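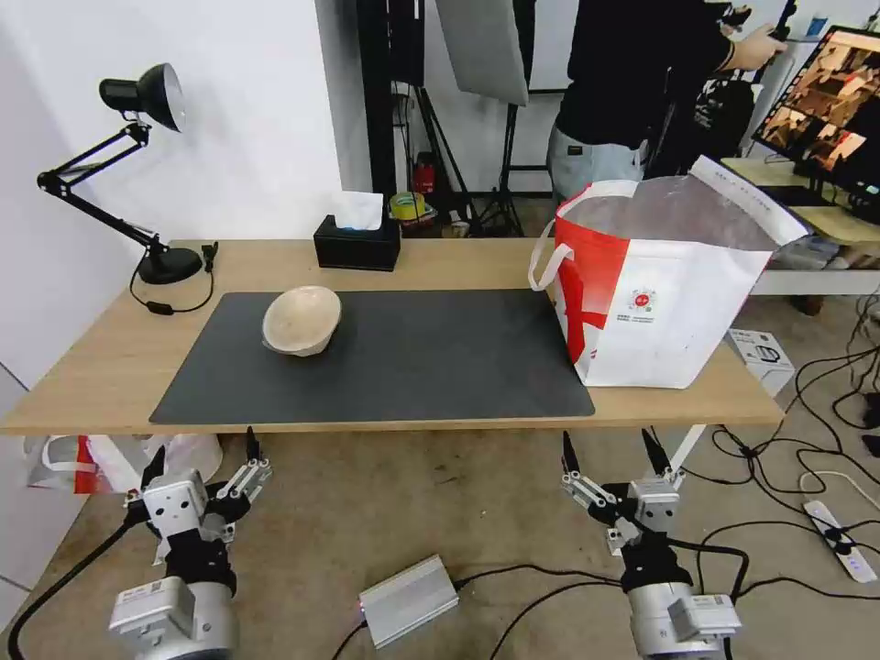 Two arms and a bowl: the new bench at Ringate

Hayley Dunmore spent six years packing tableware by hand at Ringate before she was asked whether she would like to teach the job to a machine. She said yes on a Thursday and started the week after.

Ringate packs and ships small household goods for shops that don't want to run a warehouse of their own. Most orders are one or two items, and most of those are awkward. A bowl has no flat side to hold. A tote bag sags, and its liner gets in the way of whatever is going in. The conveyor and the box sealer arrived years ago, but the step in between stayed with people.

The two-armed bench, called Halitz in the building, is meant to take some of that step. Each arm ends in a gray two-finger gripper with black tips, and the pair work from the front edge of a wooden table with a dark mat on it. The task this month is bowl into bag. A person guides the arms through the move, the computer records it, and then the bowl goes back on the mat at a different angle for the next try.

"You find out how much you were doing without thinking," Dunmore says. "I used to hold the bag open with my wrist. Try explaining that to something with two fingers."

The target for each item is 400 recorded runs. Dunmore and Younes Abdel Hamid, who moved over from returns, had 261 good ones for the bowl when I visited. A run is thrown out if the bowl is dropped or the liner gets dragged down with it.

The pay question took longer to settle than the wiring. Trevor Pickering, the operations manager, first offered the bench jobs at the packing rate. Pauline Garside, who speaks for the floor staff, argued that teaching was skilled work and should be paid that way. The two sides agreed on a higher grade in December, along with a promise of no layoffs among the 85 packers for as long as the trial runs.

Garside is not fully satisfied. "The trial ends at some point," she says. "I want to know what happens the day after."

Pickering says he would like the arms to take the repeat orders, up to 1000 a day, and leave people the mixed and fragile ones. Some packers are glad of that. Others point out that the repeat orders are the easy ones, and a shift made up only of hard orders is a longer shift. Imogen Oakley, four years on the line, has asked for the hourly targets to be rewritten before anything changes. Pickering says they are being looked at.

Abdel Hamid has noticed a smaller change. On the line he talked all day. At the bench he mostly watches his hands - and the screen - and goes back to the packing floor for lunch.

The next item is a lidded jar. Dunmore has already asked for the lids to be taped.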